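Feb 9, 2024

Baner rename, notes so I stop answering the same questions in chat.

The app goes out as Tanoli from the next release. Baner stays as the internal project name and in the repo, because Haziq doesn't want to touch the build scripts twice. Anyone who installed it before September keeps the old bundle ID, which means the update should land on top of the saved list and not beside it. Tried this on two phones and the tablet. Phones fine. The tablet ended up with both icons, and the old one opened to a blank list. Reinstalled the September build and tried again, same result. Larasati has the log.

Import from the old format: 167 saved items in my test account, 160 came across. The 7 that didn't are all video links with a playlist tag on the end. The parser cuts everything after the ampersand and then rejects what's left as a duplicate. Takeshi thinks it's a one-line fix. I've put it down as half a day. 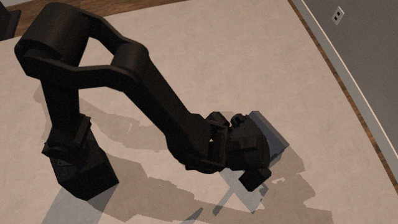
Thumbnails are the other half of the video work. The card crops to a square from the centre, which is fine for a talking head and poor for anything that runs on a diagonal. With the black arm against the pale floor, the square loses the lower right corner, so the gripper and the blue-grey box go and the card is mostly elbow. Dark pictures also disappear into the card in night mode. Added a one-pixel border in mid grey and it reads better. Yoga wants a lighter grey again. Left it as a setting in the theme file for now.

Offline cache is still capped at 100 items. Reet asked about raising it for the Cesen tier. No objection from me, but the clean-up job has to run first or we fill older phones with stale video previews. It currently runs on launch only.

To do:

- playlist links (Takeshi)
- tablet double icon (Larasati, me)
- crop from a focus point, try it on 16 cards before changing the default
- swap the name and colour on the sign-in page, still says Baner
- ask Wirnstead whether their share button needs the new URL scheme or will follow the redirect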